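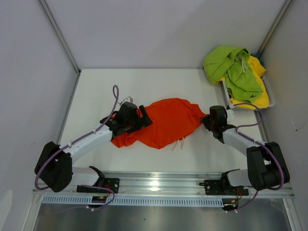 The Great Folding Swindle

My mother folded a shirt in the time it took to say so. Arms back, sides in, bottom up, done, next. She never called it a method. Somewhere between her ironing board and now, folding clothes became a skill you are supposed to buy lessons in, and I have spent the better part of June finding out what the lessons are worth.

The short version is that some of them are worth a little. Most of them would work just as well if you never opened the booklet.

I started with a plain pile of clean laundry: 48 pieces, one household, a week and a bit of wear. T-shirts, jeans, dish towels, pajama bottoms, and the things that ruin every folding lesson ever given, meaning anything with a hood, a drawstring or a waist that has given up. I timed myself doing it the way I always have. Then I did it again with three products and systems people keep telling me have changed their lives.

The board

The Plakden is a hinged plastic board. You lay the shirt face down, flip the left panel, flip the right panel, flip the bottom. You have seen the same thing at clothing stores, where it makes sense, because a store needs every sweater on the table to be the same width. I don't know what I need that for. My drawer has never complained.

For flat cotton T-shirts it is pleasant, I'll give it that. The flipping has a nice slap to it. But the board only helps once the shirt is lying flat and straight, and getting it flat and straight is the whole job. Smoothing the thing out, finding the shoulders, turning the one sleeve that is inside out: that took me longer than the folds did, every time, board or no board. A sweatshirt slid off the side twice. Anything thick sprang back open when I lifted the panel.

The box says it fits adult sizes. It fits some adults.

The file drawer

Next came upright folding, where you fold each item into a small packet and stand it on edge like a folder in a file cabinet. The Hitari people sell a set of 7 dividers for this, with a booklet. The booklet is very calm. It has a lot of white space in it and a page about gratitude, which I skipped.

There is something to this one. You can see all your shirts at once, and you stop wearing the same two off the top. I have kept one drawer that way and I expect to go on keeping it, at least until the fall.

What the booklet leaves out is what happens when you take three shirts from the middle. The rest lie down. The dividers are supposed to stop that, and they do if the drawer is full, but a full drawer is exactly the thing the booklet has spent several pages telling you to get rid of. You are meant to own less, and then to buy spacers for the gaps.

It also doesn't do well with anything slippery. Gym shorts will not stand up for anybody. I folded one pair four times, and by evening they were lying on their backs.

The roll

Rolling is the travel people's favorite, and the Brarkby packing cubes come with a card that shows how. Roll from the collar down, squeeze out the air, tuck the end. The claims made for rolling are enormous. It saves space, it prevents wrinkles, it keeps an outfit together.

I packed the same bag twice, once rolled and once flat. Both times it closed, and both times I had to kneel on it. The wrinkles were different wrinkles. A rolled linen shirt comes out with soft waves all over, and a folded one comes out with hard lines across the chest, and you will have to decide which of those bothers you at breakfast. The cubes themselves are fine. They are bags that go in a bag.

The pieces that break every system

Every folding video I watched used a crisp, plain T-shirt. I would like to see one start with a hoodie fresh from the dryer, with one string pulled out to the length of your arm and the other gone into the hem. Or a fitted sheet. Or leggings, which can be folded in half and then have nowhere further to go.

The Mnguni guide, a paperback that costs more than a good lunch, gives fitted sheets 4 pages and a set of drawings in which the corners tuck into each other and a neat rectangle appears. I followed the drawings. I got a lump. I put the lump in the closet under the flat sheet, where it looked exactly like everybody else's.

For drawstrings I do have something useful to pass along, and it is free. Tie the ends in a loose bow before the wash. They stay put, and you aren't fishing for them afterward with a safety pin.

The clock

All 48 pieces, my usual way, took less time than any of the three. The board was closest. The upright method was the slowest by a long way, though I was learning it, and its fans will say I would speed up. Maybe. I have heard the same about the accordion.

I gave the board to a neighbor and kept 2 of the dividers, which now hold up cutting boards in the kitchen. The hoodies are on hooks behind the bedroom door. Socks I throw in a basket, and I pair them when I need a pair.

Contact us | Copyright 2025, all rights reserved | Back to top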